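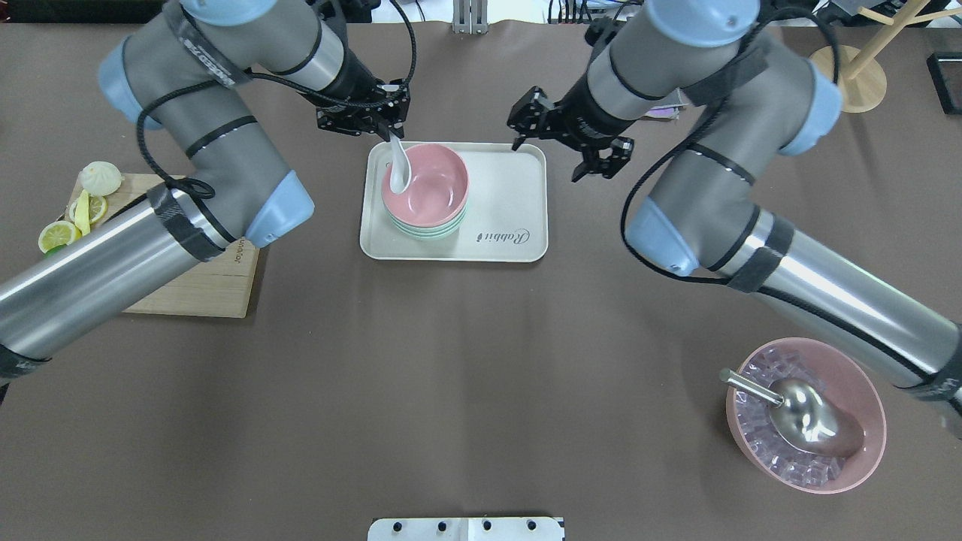
Cuillère à soupe en céramique blanche et bol rose

Qui sommes-nous ?

Brarance est une maison de location de vaisselle, et nous tenons beaucoup au mot « maison », même si nos étagères occupent depuis longtemps un ancien entrepôt à grains. Tout a commencé avec le mariage d'une cousine, une pile d'assiettes dépareillées et l'idée (un peu folle, disaient les parents) qu'un repas de fête méritait mieux que du carton. On nous a redemandé les assiettes pour un baptême, puis pour une fête de quartier, et il a bien fallu finir par acheter une camionnette !

Aujourd'hui, nous sommes 16 à laver, trier, emballer, livrer et reprendre la vaisselle de nos clients : des familles, des associations, des mairies, quelques traiteurs fidèles. Notre catalogue compte 241 références, de la tasse à expresso au grand plat de service, et nous continuons à chiner dès qu'une faïencerie vide ses réserves. Certaines séries n'existent qu'en petite quantité, alors n'hésitez pas à nous appeler tôt, surtout pour septembre, qui reste notre mois le plus chargé.

Nos collections

La gamme Prirano est la plus ancienne : des assiettes épaisses, couleur crème, qui supportent très bien les grandes tablées et les enfants. La gamme Fukuda est venue plus tard, pour les soupes, les bouillons et les desserts que l'on mange à la cuillère. Nous ne pensions pas qu'elle plairait autant, et elle sort maintenant presque toutes les semaines, souvent pour des repas d'hiver servis debout, autour d'une marmite. Si vous aimez mélanger les deux, nous aussi, et nous vous préparerons volontiers une table d'essai au dépôt.

Comment nous travaillons

Vous nous rendez la vaisselle sale, simplement vidée de ses restes, et nous nous occupons du lavage. Une pièce ébréchée part à l'atelier Brikov, à deux rues de chez nous, où l'on en fait des carreaux de mosaïque. La casse ordinaire (un verre, une soucoupe) n'est pas facturée. Au-delà, nous en parlons ensemble, et cela s'est toujours bien passé.

L'an dernier, nous avons accompagné près de 400 repas, dont certains dans des granges où la camionnette a eu toutes les peines du monde à arriver. Le plus grand réunissait 195 convives sous une halle, et nous en gardons un très beau souvenir, pluie comprise.

Nous rendre visite

Le dépôt est ouvert le matin sans rendez-vous, et l'après-midi sur simple appel. Le café est offert, dans une vraie tasse évidemment.

Page mise à jour le 5 novembre 2025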